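Central de atendimento Trelevlow
Loja: Revia - Utilidades para casa
Chamado 471
Assunto: saquinho preto não abre na mão e pano branco fica com fiapo cinza
Produto: conjunto Entili de bancada (toalha cinza e panos brancos em embalagem individual)
Prioridade: normal
Situação: resolvido em parte

Mensagem de abertura, 9h40

Bom dia. Comprei dois conjuntos Entili na Revia em maio, um para casa e um para a oficina. Cada conjunto veio com uma toalha cinza escura e 13 saquinhos pretos pequenos, com uma parte de plástico transparente, cada um com um pano branco dobrado dentro.

São dois problemas.

O primeiro é a embalagem. O folheto manda rasgar pelo picote lateral. Nos saquinhos do conjunto da oficina o picote não cede. Puxei com os dedos, tentei pelos dois lados, e o plástico só estica. Acabo abrindo na tesoura, e já cortei a beirada de um pano junto porque ele vem encostado na borda.

O segundo é o fiapo. Uso a toalha cinza como base, aberta na mesa, e trabalho com o pano branco em cima. Quando levanto o pano, ele está com fiapos escuros do lado de baixo. Uso esses panos para secar peças de vidro, então o fiapo atrapalha.

O conjunto de casa abre normalmente. O fiapo aparece nos dois.

Resposta da Revia, 11h15

Bom dia. Recebemos o seu chamado. Para separar as duas questões, precisamos de algumas informações:

1. O código impresso na aba dos saquinhos que não abrem e o dos que abrem.
2. Se a toalha cinza já foi lavada, quantas vezes e com quê.
3. Fotos da toalha e do saquinho na mesa de trabalho, e do pano branco em uso.
4. Se o fiapo sai sacudindo o pano ou se fica preso.

Pedimos também que não descarte os saquinhos cortados.

Mensagem do cliente, 14h05

Seguem as respostas.

Código na aba: os que não abrem terminam em 17. Os que abrem terminam em 7. Olhei todos os que sobraram e não há mistura dentro do mesmo conjunto.

A toalha da oficina não foi lavada. A de casa foi uma vez, na máquina, com sabão em pó comum e mais duas toalhas de banho.

O fiapo sai em parte sacudindo. O que fica na costura do pano branco só sai com fita adesiva.

Fotos da mesa da oficina:
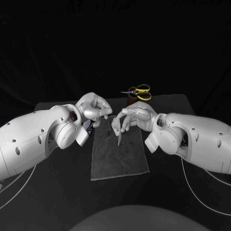
Pano cinza estendido na mesa.

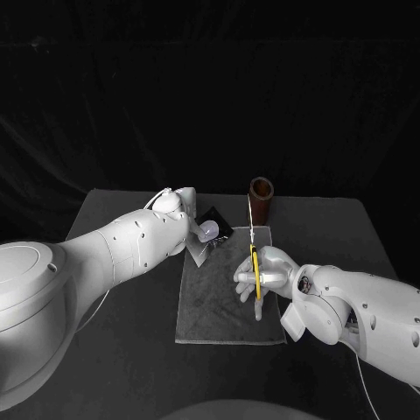 Saquinho preto inclinado em cima da toalha, com a tesoura do outro lado.

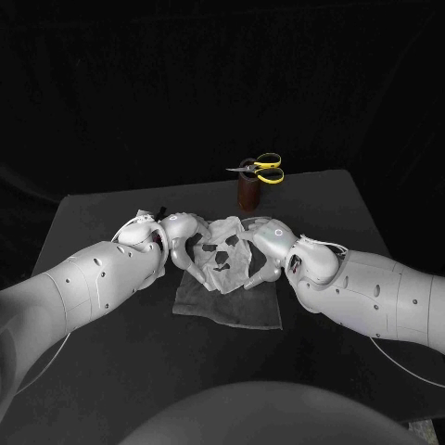
Pano branco amarrotado sobre a toalha cinza.

Resposta da Revia, 15h30

Obrigado pelas fotos e pelos códigos. Seguem os testes, nesta ordem. Por favor, anote o resultado de cada um e responda neste mesmo chamado.

Teste A - abertura a seco
Pegue um saquinho de final 17 com as mãos limpas e sem creme. Dobre a borda do picote para a frente e para trás algumas vezes e só depois rasgue, segurando bem perto da marca.

Teste B - abertura com tesoura
Se o teste A falhar, segure o saquinho em pé e bata de leve na mesa para o pano descer. Corte bem rente à solda de cima, do lado preto. A parte transparente serve para conferir onde o pano ficou.

Teste C - fiapo da toalha
Lave a toalha cinza sozinha, em água fria, com sabão líquido e sem amaciante. Seque à sombra. Quando estiver seca, sacuda ao ar livre e passe fita adesiva nos dois lados. Repita o uso normal com um pano branco novo, tirado do saquinho na hora.

Teste D - fiapo sem a toalha
Use outro pano branco novo direto na mesa limpa, sem a toalha embaixo. Se aparecer fiapo escuro mesmo assim, a origem pode ser outra, e precisaremos saber que tecidos ficam por perto.

Mensagem do cliente, 10h20

Resultados.

Teste A: falhou em três saquinhos. No quarto abriu um pedaço e parou na metade. O picote parece marcado só de um lado do plástico. Comparei com o de final 7 contra a luz, e nesse a marca atravessa.

Teste B: funcionou. Batendo na mesa o pano desce o suficiente e sobra espaço para o corte. Não peguei mais nenhum pano com a tesoura. Só que é mais demorado, e eu preciso deixar uma tesoura na mesa o tempo todo.

Teste C: melhorou bastante. Ainda saiu fiapo na primeira passada de fita, quase todo da barra da toalha. O pano branco ficou com poucos fios, todos de um lado.

Teste D: nenhum fiapo. Limpei a mesa com um pano úmido antes e esperei secar. Tenho um tecido preto pendurado atrás da mesa, que pensei que pudesse ser a causa, mas ele estava no mesmo lugar durante o teste.

Uma dúvida: posso secar a toalha na secadora? Na etiqueta o símbolo está meio apagado.

Resposta da Revia, 13h50

Com esses resultados, registramos o seguinte:

Embalagem: falha de picote nos saquinhos de final 17. As embalagens são feitas pela Tosix, e o código foi repassado a eles junto com a sua descrição. Vamos enviar a reposição de todos os saquinhos de final 17 que o senhor ainda tem fechados e do pano cortado. Pode continuar usando os atuais com o corte do teste B. Não é preciso devolver nada.

Fiapo: a toalha cinza solta fibra nas primeiras lavagens, e a barra solta mais que o meio. Recomendamos repetir a lavagem do teste C mais duas vezes antes de voltar a usar a toalha como base para o pano branco. A toalha de casa foi lavada com toalhas de banho e pode ter recebido fibra delas, então vale fazer o mesmo com ela, separada.

Secadora: não recomendamos. A toalha é de secagem à sombra.

Mensagem do cliente, 16h45

Recebi a reposição. Os saquinhos novos têm final 7 e abrem na mão. Abri dois para conferir, os dois rasgaram retos até o fim.

A toalha da oficina já passou pelas duas lavagens extras. O pano branco sai limpo quando fica no meio dela. Perto da barra ainda pega um fio ou outro, e passei a dobrar a barra para baixo quando estendo na mesa. A de casa ainda não lavei de novo.

Pode encerrar a parte da embalagem. A do fiapo prefiro deixar aberta até eu testar a outra toalha.

Registro interno, Revia

Embalagem: encerrado, reposição entregue.
Fiapo: em acompanhamento, aguardando retorno do cliente sobre a segunda toalha.
Pendência: pedir à Entili a inclusão do aviso de primeira lavagem separada no folheto e a correção do símbolo de secagem na etiqueta.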